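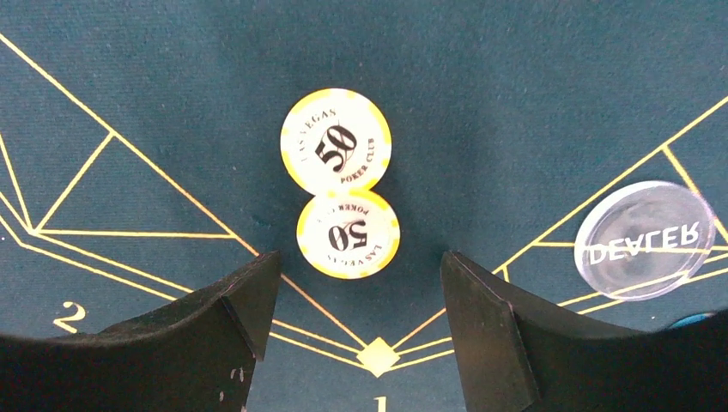

A poker chip is a small round disc used in place of money at a card table. Chips are also called checks, mainly by people who work in casinos. They make betting quicker than coins or paper bills would, and they keep the amounts easy to see. The value may be printed on the face, as with a white chip marked "50" with yellow blocks on its rim, or it may be left off and set by the host before play. Lettering around the number often gives a place or club name; "LAS VEGAS" and "POKER CLUB" are wordings of this kind. Words like these are decoration on many home sets and do not mean the chip can be cashed anywhere.

Edge blocks

The colored blocks on the rim of a chip are known as edge spots. They let a player or dealer read a stack from the side, where the printed number cannot be seen. On older clay chips the spots were cut out and filled with clay of another color before pressing. On molded plastic chips they are part of the mold work, and on ceramic chips they are printed together with the face.

Materials

Early American chips were made of bone, ivory or wood. Clay mixtures took over in the late 1800s and are still liked for their dull sound and dry feel. Most chips sold for home use now are plastic, many of them with a metal slug inside to add weight. Ceramic chips can be printed across the whole face and are common in custom orders.

Denominations

There is no single rule linking colors to values. White is the lowest chip in many home games, but printed sets may use it for any amount. In tournament play the numbers stand for points and have no cash value. A player who starts with 400 in chips and a player who starts with 4,000 may have paid the same entry fee.

Rehema Obura's booklet "Chips and Checks at the Skumden Club" lists the colors used by one private club over 22 years. The club changed its low chip twice in that time, both times after members mixed it up with another color under yellow lamps.

Dealer button

The dealer button is a disc, larger and thicker than most chips, that marks the player who holds the dealer position. It moves one seat to the left after each hand. The small blind and big blind are posted by the next two players to the left of the button, except in heads-up play (2 players), where the button posts the small blind. White plastic with black letters is the usual form, but clear buttons with white lettering are also made -- these show some of the cloth through the disc. Many buttons carry the word "DEALER" on both sides.

Table cloth

Chips are normally played on a cloth-covered surface. Felt and similar cloths slow a sliding chip and make cards easier to pick up. Green is the traditional color, with blue and red also common. Lines may be printed on the cloth to mark the betting area or the places for the shared cards. Lint shows up clearly on dark cloth, and a soft brush or a lint roller is enough for regular cleaning.

Care and storage

Plastic and ceramic chips can be wiped with mild soap and lukewarm water, then dried flat on a towel. Clay chips should not be soaked. Racks and trays hold chips on edge in rows, usually 20 to a stack in casinos. The Menon collection, cataloged by Aravind Murthy, holds 746 chips in flat paper sleeves -- a slower way to store them, but one that keeps the rims from rubbing.

See also: Blinds; Card protector; Felt (textile); Tournament play

Print this article | E-mail this article

Search the encyclopedia Enter a word or phrase Go

Last revised 5 May 2018. Entry editor: Thenmozhi Arumugam
Contact | Copyright Darnis Reference | Back to top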